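4. Chores at the tabletop: placing flat parts and hanging things up

We now turn from the survey part of the paper to the work itself. The question we started with was a plain one: can a machine do the small jobs that fill a day in a kitchen or a shop, such as putting a thin part in a tray or taking something off a hook and hanging it back up? We are pleased to report that the answer is closer to yes than we expected when we wrote the proposal, although there are gaps, and some of them are wide.

Both tasks were set on the same white tabletop. In the first, the jaws hold a thin, flat black piece upright between the two finger pads, over a black tray with a raised rim (Figure 3). The piece must end up lying flat inside the rim. In the second, called Hang, an item has to go on a hook and come off again without being dropped. 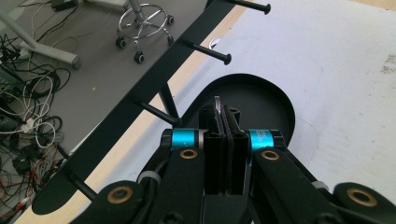
R. Raptis

4.1 Why a flat piece is hard

People who have never tried it tend to think that the thin piece is the easy one. It weighs next to nothing and has no moving parts. But a slim plate held by its faces gives the fingers very little to work with. Once it is between the pads, most of it is hidden from a camera on the gripper, and what remains to be seen is a strip along the upper edge. If that edge catches the light, as it does in Figure 3, the planner has a bright line to follow, and this turned out to be a wonderful gift. With the overhead lights dimmed, the line fades and the planner has to guess at the tilt.

The tray adds its own trouble. It is black, and so are the piece, the pads and the jaws. Our first version of the Flelatside planner treated all of them as one dark shape and would happily try to set the tray down inside itself. We fixed this by having the planner look for the rim before it looks for anything else, using the white table as the background. This is a simple idea and we make no claim to have been the first to have it, but the improvement was so large that we would urge anyone working with dark parts to try it before buying a better camera!

4.2 Demonstrations and trials

We recorded 214 demonstrations by hand, all of them with the same style of two-finger gripper. Of these, 97 were of the tray task and the rest were of Hang. No demonstration was thrown out for being clumsy. We kept the fumbles in on purpose, for a planner that has only watched perfect work has no idea what to do when a part slips, and parts slip all the time.

Each trial was scored by one rule. The job was either finished with no help from a person or it was not. We did not give half points for a piece left leaning on the rim, which is stricter than the scoring used in our earlier Vurkedham study, and readers who compare the two should keep that in mind.

For Hang, the hook is suspended from a horizontal crossbar, behind the tray as viewed from the gripper. Reaching it means lifting well clear of the table and moving past the tray, and it asks for a much longer motion than the tray task does. The background is also busier at that height. When the fingers are down low they look mainly at plain tabletop, but once they rise they look across the room at shelves, screens and boxes.
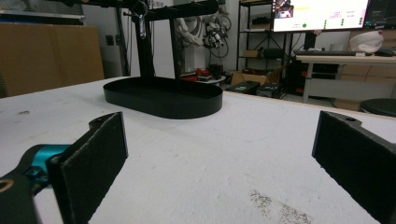 Figure 4. Gripper fingers over the tabletop, with the tray and the hanging hook beyond.

4.3 What we learned

The tray task went very well. In the last block of 10 trials the planner finished every one, and watching it square up the piece before letting go was a real thrill for all of us. Hang is another matter. It finished 4 of 10 in the same block. Most of the failures came at the moment of release, when the item touched the hook and the hook began to swing. The planner then chased the moving hook, which made it swing more. A person would simply wait. Teaching the planner to wait is the first thing on our list, and early runs made in May look very promising.

Would we trust the system with a shop-floor chore today? For sorting flat parts into trays, under good light, yes, and gladly. For hanging tools back on a rack at the end of a shift, we would want someone close by. The Hondutia group reached much the same view by a different road, working with softer fingers and heavier objects, and we compare their release step with ours in Section 5.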